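When the sorting line changes hands

The Omham joinery plant brought in its first picking arm in February. It takes timber blanks from an infeed and sets them down for the saw. Before that, 4 people did the job by hand on each shift. One does it now, and the title has changed from sorter to cell operator.

Most of the argument at Savirness, our sister site, has been over headcount. I think the content of the remaining job deserves more attention. A sorter handled every board and felt a twist or a soft knot before it reached the blade. The operator handles only the boards the arm refuses – 60 of 2,553 on the shift I logged.

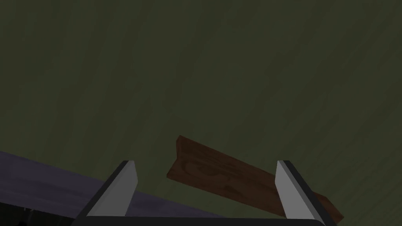 Grip settings are tried in simulation first, using the Dramani package, and then sent to the floor. The people who write those settings do not work on the floor. An operator who sees a board picked up badly can stop the cell and file a note, but cannot change the approach angle. That is a management decision, and a poor one.

Dendska, the integrator, offers a training module that would give operators limited access to the settings. The plant should buy it and pay the higher grade that goes with it. Judgement about timber took years to build up on that line, and the present arrangement leaves it unused until something jams.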